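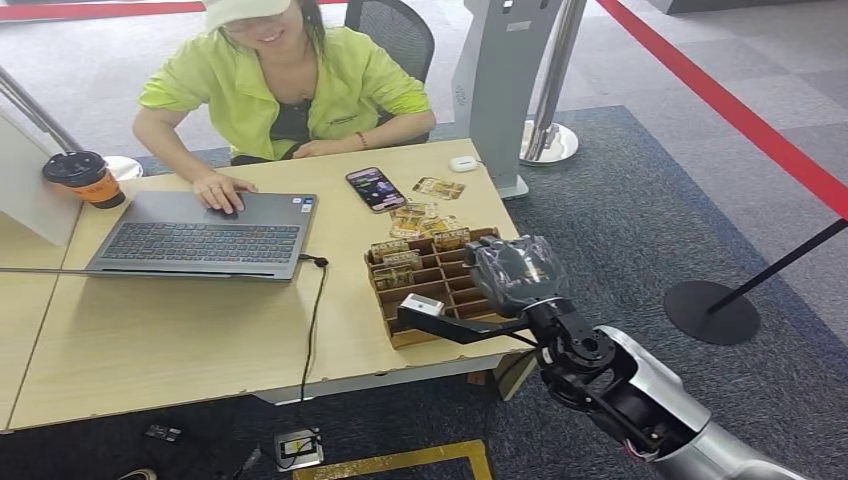
2021-03-05. Bindery bench, Zaltmont romance reissue, second proof copy. Came in meaning to trim and glue, and spent the first hour on the text file instead, as the page count had crept up to 668 and the cover was drawn for a thinner book. Read chapter nine off the screen to find the bloat. The duke proposes, is refused, goes for a ride, proposes again. I did not smile at my laptop the way the woman in the lime-green jacket is smiling at hers, but then she may have been given a better duke.

Culprit was the line spacing. Someone (me) had left the large-print setting on from the Prero job. Back to normal and it drops to a size a person can hold in the bath. Spine width to be worked out again before anybody touches the cover.

Glue: tried the Vutico cold glue on two dummy blocks. First one opened flat and stayed in one piece. Second one shed the epilogue, so that reader would never learn about the wedding. Roughed the spine harder on a third and left it under the weights. Do not lift the weights to check. I know what I'm like.

Cover: the pink printed as salmon again. Robles say it matches the swatch, and it does, under their lamp. Under ours the heroine looks poached. Have asked for one more test sheet – matt this time.

Run is still 2,000, of which 268 are promised to the book club people with the ribbon marker. Ribbon is in the drawer under the guillotine. It is the wrong red, but it is a ribbon.

To do: new spine width, pull test on block three, fix "heaving bottom" on page 2 (should be "bosom", though the sentence survives either way). Sharpen trimmer blade before the next proof, it is chewing corners.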